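Werksbesuch bei Kourkoulas, Sparte Haushaltskunststoffe
29.8.25

Der Rundgang begann in der Spritzgusshalle. Periklis Dimitriou führte die Gruppe an den Maschinen entlang, auf denen Besteckhalter, Körbe und Hocker aus Polypropylen entstehen. Die Zykluszeit für den Halter der Reihe Tinero liegt nach seinen Angaben bei 60 Sekunden, das Los umfasst 500 Stück. Entgratet wird von Hand.

Anschließend ging es in die Musterküche, in der Wubit Abera die Artikel im täglichen Gebrauch prüft. 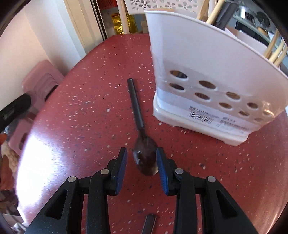
Besteckhalter scheitern in der Praxis meist am Wasserablauf. Frau Abera prüft deshalb zuerst Lochbild und Abstand zur Stellfläche. Der weiße Halter auf dem rot gesprenkelten Tisch hat im unteren Wandbereich Reihen ovaler Öffnungen und steht auf einer etwas breiteren Schale mit kleinen Füßen. Der obere Rand ist ausgestellt, was das Einstellen langer Teile wie der hölzernen Essstäbchen erleichtert. Das Etikett mit Strichcode klebt vorn unten; eine Position weiter oben wäre für die Abtropfzone günstiger.

Zum Prüfumfang gehören ferner Kippversuche mit einseitiger Beladung. Protokolle lagen aus, Kopien gab es nicht. Die nächste Führung ist für März vorgesehen, Anmeldung über Bok-nam Shim.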